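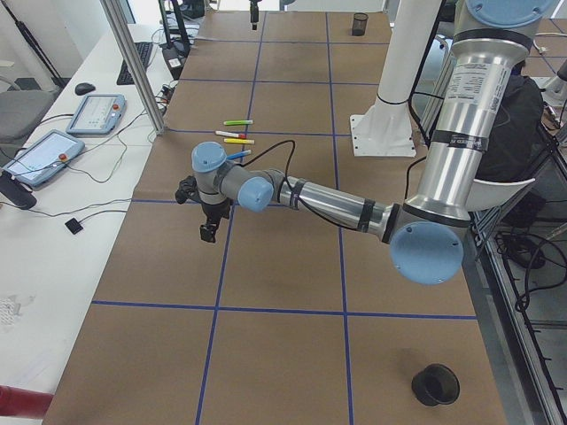 # Two arms, one table, marker pickup keeps landing off. Calibration or gripper??

**posted by benchrat_lou** in Arms & Motion

Ok quick one, have to be out of the shop by 6 and want something to try Friday.

Shared workshop build, two small six-axis arms on one long table. Brown paper over the top, blue tape grid on the paper so we can talk about positions without arguing. Job is dumb simple: pick up a marker, put it in the mesh cup at the far end. Arm A does the picking. Arm B is supposed to hand off later but right now it just hangs there at its park pose.

Problem. Near row of the grid, picks are fine. Go toward the far end and the gripper comes down short, every time, same direction. Not random. The farther out the worse it gets. With the fingers straight down I can jog it from the pendant right onto the marker no trouble, so reach is not the issue.

Setup:

- two-finger gripper, black, little block on one fingertip (I added it, the markers kept rolling out)
- controller scripts are from the Jurnitz starter kit, more or less untouched
- tool offset typed in by hand. measured with a ruler, dont yell
- user frame taught with 3 points, all in the near row becuase that's where I could see
- 168 pick attempts logged since September, nearly all the misses are in the far cells

Also the cable on the forearm. It's taped down but loops up over the top, and when the wrist turns I think it tugs? Could that be enough to pull things off? Other people in the shop say redo the whole calibration, and that's an entire evening I don't have.

What would you check first.

---

**Oratile Shezi**

Your frame. Look at your own list again, 3 points all in the near row. If those points are close together then any little error in teaching them gets stretched the farther you go. Half a degree off in the frame is nothing up close and very much something at the far end of a long table. "Same direction, grows with distance" is pretty much the signature.

You don't need the whole evening. Do this:

1. Fix the tool offset first. Frame is only as good as the tool you taught it with. Clamp a pointed thing to the table (I use a nail in a scrap block), touch it with the fingertip from four different wrist angles, let the controller solve it. If yours doesn't do that then Gradon has a little spreadsheet on the forum files page that will.
2. Take the fingertip block into account!! You added it to one finger so the center of the grip is not the center of the fingers anymore. Either put a matching one on the other side or measure with it on.
3. Reteach the frame. Origin at a near corner, X point as far down the table as the arm will go comfortably, Y point all the way across. Tape crossings are fine to aim at, but put a pencil dot in the crossing, tape is wide.
4. Check a fourth spot you did NOT teach. Far corner, other side. Write down the miss.

My table at Drikari was doing the same thing. First frame had the points maybe a hand apart, second had them 756 mm apart, and the far misses went away. Didnt touch anything else.

One more, your grid is on paper. Paper creeps and wrinkles. Teach to the table, or tape the paper edges down hard and redo it whenever you change the sheet.

---

**toolcrib_dave**

cable. had one tug my wrist once, took me a week. tape it closer and leave slack at the joint not along the link. 2 min job try that first

---

**Ngubane_shop**

Agree w/ the frame answer mostly. I dont think it's the cable, cable drag on an arm that size would fault or look jerky, wouldn't give you a nice steady short miss. Still worth tidying tho, a loop standing up like that is going to catch on the other arm once you start handoffs.

Thing I'd add, check payload setting. Starter scripts sometimes leave it at 0. Weigh the gripper with the block on (mine came out 566 g with the bracket) and type that in. Arm stretched out with the wrong payload can sag a bit. That would show up as height more than short, but if your fingers come in low AND short then you've got two things going on.

And do arm A completely before you even turn arm B on. Then teach B off the same dots. If you teach them to different dots the handoff will drive you nuts.

Slow speed on the first run after a reteach, hand on the stop button. The frame can flip if you hit the points in the wrong order and it'll head for the table.

---

**benchrat_lou**

ok nail in a block, matching fingertip, far points. Payload IS at 0, just looked. Cable gets retaped too while I'm in there. Will post the fourth-spot number after Friday, gotta run they're locking up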